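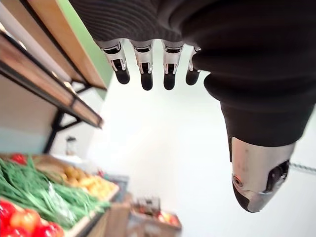
My grandmother's sourdough starter, and how I nearly killed it

18 January 2018

So the starter is alive. I know a few of you were worried after my last post (thank you for the emails, and thank you to whoever sent me the link to the eleven-page forum argument about rye flour, I read all of it). It sat at the back of the fridge from September until New Year's with a layer of gray liquid on top and a smell like nail polish remover, and I'd pretty much made my peace with throwing it out.

Then my neighbor Abdelghani Bennani came over to borrow a ladder, saw the jar on the counter next to the trash can, and got a bit upset with me! He bakes every morning before work and has opinions. He told me to pour off the liquid, scrape away the top layer, take one spoonful from the very bottom and feed only that. Everything else went in the compost.

The first day nothing happened. The second day, also nothing, and I started looking up how much dried starter costs. I kept going with equal weights of flour and water, morning and night, with the jar on top of the fridge where it's a little warmer. It took 9 days before it doubled between feedings, and by then it smelled like yogurt and apples again, the way it did in Grandma's kitchen.

The flour matters more than I thought. I'd been using the cheap white stuff from the big store out by the highway, and when I switched half of it to Badawi whole wheat the bubbles showed up overnight. Maybe it was only a coincidence, the heat had also been on all day. I'm not switching back to find out.

First loaf was flat. I'm blaming the kitchen, which is freezing in the mornings, and also myself, I was hungry and didn't wait long enough. Second loaf was so much better: some 600 grams of flour, a long slow rise in the cold pantry, and then the old cast iron pot with the lid on for the first half hour. My sister ate most of it standing up with butter and salt and then asked if there was jam (there was, the plum one).

A couple of people asked if I'd share some of the starter. Yes! I have two little jars ready, and if you're local just leave a comment and we'll sort out a time. Bring your own lid if you can, mine have all wandered off. I'll try the rye thing next week, and if the forum people were right I'll say so on the blog.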